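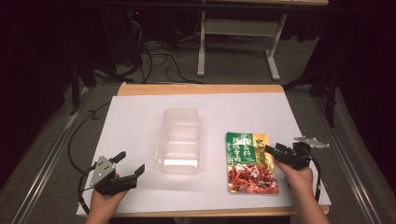

Snack drawers, trays or no trays?

Skostent
Posted in Storage and Tidying

I'm redoing the snack shelf in our office kitchen. The flat pouches are the trouble: shredded spicy meat, dried fruit, that sort of thing. They slide under each other and the ones at the bottom go out of date. I'm thinking of clear plastic trays, long side running front to back, pouches stood on edge. The shelf takes 18 pouches at the moment if you cram it. Anyone done this?

Masico
Yes, for a couple of years. Clear is the right choice, you see what's left without pulling it out. Get ones without a divider though. A ridge across the middle means a flat pouch never sits level.

Undska
Disagree about the divider. If you're standing them up, the ridge stops the back row sliding forward when the front ones go. Mine hold 15 and they stay put.

Masico
Depends on the pouch then. Mine are wide ones and they fold over the ridge.

Skostent
Mine are fairly wide. I'd not thought of that.

Tawhiri
I'd skip trays altogether. Bulldog clips on a rail, hang the pouches by the top seam. Costs next to nothing and the labels face you.

Undska
Fine until someone opens one and hangs it back up. We tried it in October and had chilli oil down the wall by the end of the month.

Tawhiri
Opened ones go in a tub. Ours has been all right.

Masico
Whatever you buy, put one pouch next to the tray before you get the rest. Lay it flat on the table and compare the widths. I ordered six once and they were all a finger too narrow.

Skostent
Will do. Rounded corners or square? The rounded ones are cheaper.

Undska
Rounded wipe clean more easily. You lose a bit at each end.

Skostent
OK, getting one rounded with a divider and one without. Will report back.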